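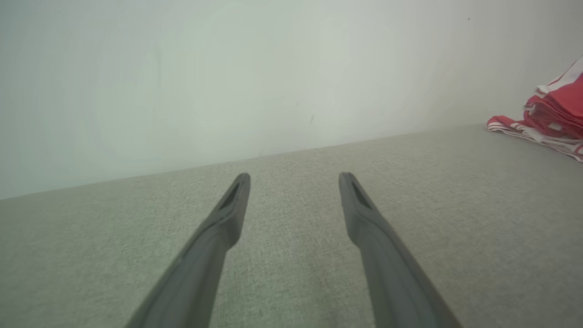 FORAVTON, 2/26/24 — Upholstery care firm Jetton today publishes its guide to keeping pale woven sofas tidy, and it begins by doubting most of what the trade has been selling, Jetton's own older leaflets included.

The firm sent a questionnaire to 815 households in Foravton and Louro. Of those, 479 said they had bought a special spray for a grey or beige sofa. Few could say what it had done. Jetton does not claim to know either, and has dropped two sprays from its range until somebody can show that they beat a soft brush.

The guide is also unconvinced by the idea that flecked cloth "hides everything". A mixed weave may be kinder to crumbs and lint than a flat colour, but clothes left lying about show up on it just as they would on any other seat. Its main advice is dull: pick up the clothes first, brush along the weave, then decide whether the fabric needs cleaning at all.

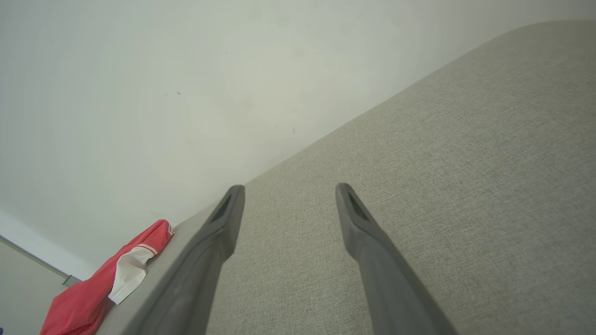

Woven upholstery in mixed light grey and beige threads, with a crumpled red and white cloth item at lower left.

The guide is free from Jetton's shop in Kollside. A second part, on loose covers and the promises made for them, is planned for October — if the tests are finished by then.

ENDS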